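Review: Dukis Bench, seen at the Brarnmont open day

Brarnmont ran its open day on May 8, 2024, and the main draw for me was the Dukis Bench, a simulation package for rehearsing two-armed assembly work before any hardware is bought. The licence is $400 a seat per year. I run a small cabling outfit and wanted to know if it was worth having on the office computer.

Julián Nieto gave the demonstration. He had the cabling task loaded, with a rack, a patch panel and short network leads to be plugged in by a pair of grippers. Most of the session was spent in the close views, and I thought that was the right call. Lining up a plug is the hard part of the job.
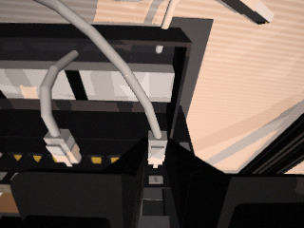
The cabling task in Dukis Bench, with a plug between the gripper fingers.

The modelling is mixed. The plugs are recognizable and have the right general shape, while the cables look faceted when you get in close. Nieto said that is a display setting and has no bearing on how the cable is calculated. I'll take his word for it, but I would have liked to see it turned up.

Switching viewpoints is quick. There is a wide view of the whole workstation and a close one for each gripper, and you can keep all of them open if your monitor is big enough. I found the wide view the most useful for planning reach and working out where the arms might get in each other's way.
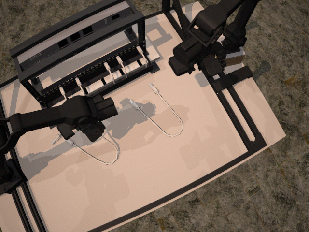 Setup is where the price starts to look fair. Aurelio Miranda from our office came along and was given a turn at the controls. He moved the rack, saved the layout and reloaded it in a few minutes without help. The menus are plain and the labels make sense. The manual runs to 151 pages and has a decent index – we were allowed to flip through a printed copy.

I have two complaints. The lighting is harsh, with blocky shadows and dark parts that run together. The black grippers are the worst for it, and up close it can be difficult to judge where one surface stops and the next begins.
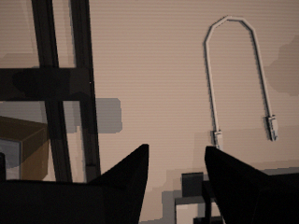 The other complaint is export. Layouts can be sent to Paveck controllers and nothing else for now. Support for Saavedra units is planned for November, and we use Saavedra in the shop, so that matters to us.

The open day itself was well run. Parking was free, the coffee was fine and each session was capped at a sensible size. Questions got direct answers. The room was too warm by mid-afternoon.

I'd recommend the Dukis Bench to a shop already on Paveck gear. We will hold off until the Saavedra export is out, then ask for the 3-week trial.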